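# Cómo preparar el presupuesto de una célula robotizada de manipulación de cajas

Guía interna de la Oficina de Equipamiento. Versión de agosto.

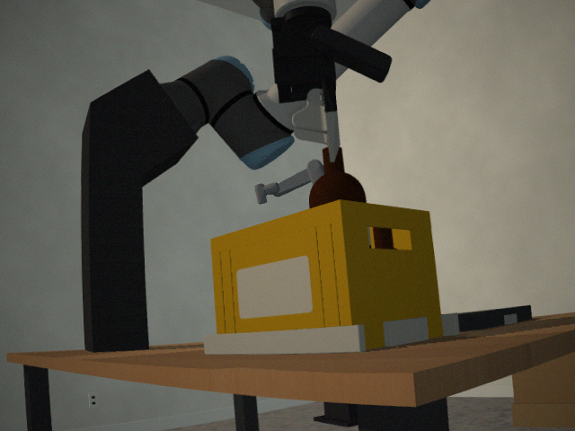 *Figura 1. Simulación de la célula: brazo colaborativo sobre columna, pinza y caja amarilla en la mesa de trabajo.*

La presente guía establece el procedimiento que deben seguir las unidades solicitantes antes de remitir una petición de compra a la responsable de equipamiento, Sabine Kröger. Se aplica a células de un solo brazo instaladas sobre mesa. Las líneas con transportador se rigen por un documento aparte.

## 1. Definir la tarea antes que el equipo

Redacte en una página qué pieza se manipula, de dónde se toma y dónde se deposita. Indique el peso máximo de la pieza, sus dimensiones y el tipo de caja empleado. Para la planta de Sundby, el ritmo de referencia es de 300 piezas por turno; las solicitudes que prevean otro valor deberán justificarlo.

No mencione todavía marcas ni modelos. Las peticiones que parten de un catálogo suelen omitir datos que después reclama el proveedor.

## 2. Comprobar el alcance en simulación

Toda solicitud irá acompañada de una simulación con las medidas reales del puesto. Como se aprecia en la figura 1, la columna se sitúa a la izquierda de la caja y el brazo alcanza el contenido desde arriba. En esa disposición conviene verificar:

- que la muñeca conserve margen de giro en las cuatro esquinas interiores de la caja;
- que la pinza no toque el borde al descender;
- que los elementos fijados a la mesa queden fuera de la trayectoria.

Guarde el archivo de simulación junto con la solicitud — el integrador lo pedirá.

## 3. Desglosar las partidas

El presupuesto se presentará en partidas separadas, aunque el proveedor ofrezca un precio cerrado:

| Partida | Contenido mínimo |
|---|---|
| Brazo y controlador | Equipo, cableado, licencia de programación |
| Pinza | Cuerpo, dedos, juego de recambio |
| Estructura | Columna, mesa, placas de apoyo |
| Integración | Montaje, puesta en marcha, evaluación de riesgos |
| Formación | Dos personas por turno |
| Mantenimiento | Primer año completo |

Los dedos de la pinza se consideran material de desgaste. Reserve 3000 euros anuales para dedos y recambios menores, salvo que la oferta los incluya de forma expresa.

## 4. Solicitar ofertas

Se pedirán al menos 2 ofertas con el mismo pliego. En la actualidad figuran en el registro de proveedores Mühlbauer, para brazos y estructuras, y Jamotach, para pinzas y utillaje. Cutside presta únicamente servicios de integración, de modo que su oferta no sustituye a la del fabricante.

Cada oferta deberá especificar el plazo de entrega, las condiciones de garantía y el coste de una intervención fuera de contrato. Las ofertas que no detallen este último punto se devolverán sin valorar.

## 5. Prever el emplazamiento

Antes de firmar, confirme con Servicios Generales la toma eléctrica disponible, la resistencia de la mesa y el espacio de paso. El refuerzo o la sustitución de la mesa corre a cargo de la unidad solicitante y debe constar en la partida de estructura.

## 6. Remitir el expediente

Envíe la descripción de la tarea, la simulación, el desglose y las ofertas en un único expediente, mediante el formulario 69. Los expedientes recibidos después de las 14:00 se registran al día hábil siguiente. Las modificaciones posteriores al registro — incluido el cambio de pinza — obligan a presentar una nueva simulación.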